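**Werkstatt Binow: Roboterarm übt das Greifen in der Kiste**

Sonntag, 28. Juni 2026

In der offenen Werkstatt Binow arbeitet eine kleine Gruppe seit Februar an einem Roboterarm, der Holzreste sortieren soll. Am Wochenende haben Janaína Vasconcelos und Sohail Baloch den neuen Greifer zum ersten Mal vor Mitgliedern vorgestellt. Es kamen 14 Personen, mehr als die Gruppe erwartet hatte.

Der Arm wurde gebraucht gekauft, der Greifer ist selbst gebaut. Die Teile dafür haben rund 100 Euro gekostet. Die Steuerung schreibt Baloch in seiner Freizeit, das Programm trägt den Namen Kazmi. Es soll erkennen, wie ein Stück Holz in der Kiste liegt, und danach den Winkel des Greifers wählen. 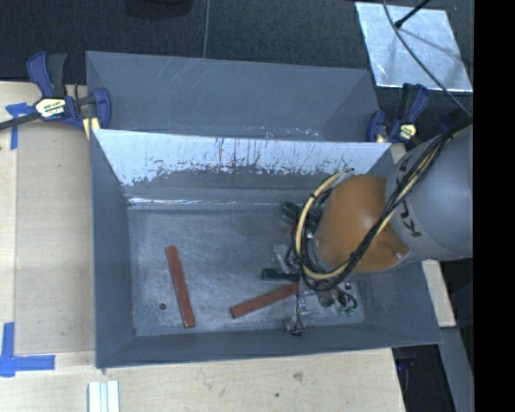
*Der Greifer über der grauen Kiste mit zwei rotbraunen Stäben. Zwei blaue Klemmzwingen halten die Kiste am hinteren Rand.*

Nach Angaben der Gruppe wurden bis jetzt 117 Greifversuche in das Werkstattbuch eingetragen. Schwierig sind vor allem Stücke, die nahe an der schrägen Wand liegen. »Wenn das Holz flach am Rand liegt, kommt der Finger nicht darunter«, erklärte Vasconcelos. Man überlegt deshalb, die Finger vorne etwas dünner zu feilen. Auch die Kabel am Gelenk sollen bis zum Herbst besser geführt werden.

Zuerst will die Gruppe nur mit kurzen Leisten üben. Später sollen auch Dübel und runde Stücke dazukommen, für die der Greifer aber noch eine weichere Auflage braucht. Fahad Abbasi hat angeboten, Muster aus Gummi mitzubringen.

Wer mitbauen möchte, kann sich an der Theke der Werkstatt bei Uzma Sandhu melden. Vorkenntnisse sind nicht nötig, eine Einweisung am Arm ist aber für alle Pflicht.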